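Flasine opens hand-teaching bench for packing work

Mar 2, 2022

Flasine, a contract packing company, has started recording its own workers' hand movements to teach robot arms how to load small display trays. The work is done with a hand-held gripper that a person carries to the table and operates like a pair of tongs, with a camera fixed to it.

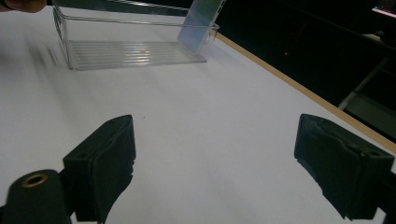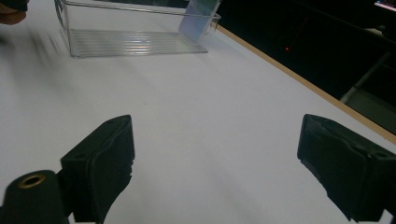
A clear tray with a ridged floor, on the white table, from the gripper's camera.

The company said it has collected 204 usable recordings so far and wants 300 before it trains a first version of the software. Each recording covers one attempt at a task, from the moment the operator approaches the table to the moment the gripper is pulled back. Attempts run up to 30 seconds. Anything longer is thrown out and done over.

Shigeru Noguchi, who runs the project, said the company tried remote control first. Operators sat at a desk and moved an arm with a pair of joysticks while watching a screen. It was slow, and people who were quick packers by hand became clumsy with the sticks.

"You could see them thinking about the controls," Noguchi said. "With the tool in your hand you just go and do the job. We get more in a morning than we used to get in two days."

The remote station has been kept for one purpose. When an arm gets stuck during a test, an operator takes over from the desk, finishes the move, and that correction is saved with the rest of the recordings.

The gripper was built by Varker, which also supplies the two arms Flasine plans to use. The arms will carry fingers of the same shape, so that what the camera records in a person's hand is close to what it will record on the machine. Software to turn the recordings into arm movements comes from Pireck.

Clear plastic has been the hardest material to work with, according to Beril Polat, who trains the operators. Walls and rims can vanish under one light and flare under another, and shiny cards change color as the camera moves past them. Earlier software tests with cardboard boxes went well, but the same settings failed on see-through trays.

Polat said operators are now asked to vary the job on purpose. They start from different sides of the table, shift the tray between attempts and change the lighting every so often. New operators tend to do the task the same neat way each time, she said, and that has to be trained out of them.

"If every recording looks the same, the arm only learns that one spot," Polat said. "Move the tray a hand's width and it's lost."

Operators work at the bench in short turns and then go back to the packing line. The tool gets heavy on the wrist, Polat said, and tired people drop things. Dropped items are marked in the log, and those attempts are stored in a separate folder. Pireck has asked to keep them for later use.

Packers who take a turn at the bench are paid their normal rate. Some workers have asked whether the arms will replace them. Noguchi said the first two arms are meant for the night shift, which the company has had trouble filling for over a year, and that no day jobs would be cut this year. He did not give a figure for later years.

The first customer for the robot-packed trays is expected to be Avcı, a stationery seller that already has its card sets packed by hand at Flasine. Avcı has agreed to take a small test batch, with every tray checked by a person before shipping.

A trial on the packing floor is planned for July. Until then the arms will stay in the test room, where they will be run against the same tasks the operators have recorded. Noguchi said the trial would be pushed back if the arms could not get through a full shift without calling for help from the desk more than a few times.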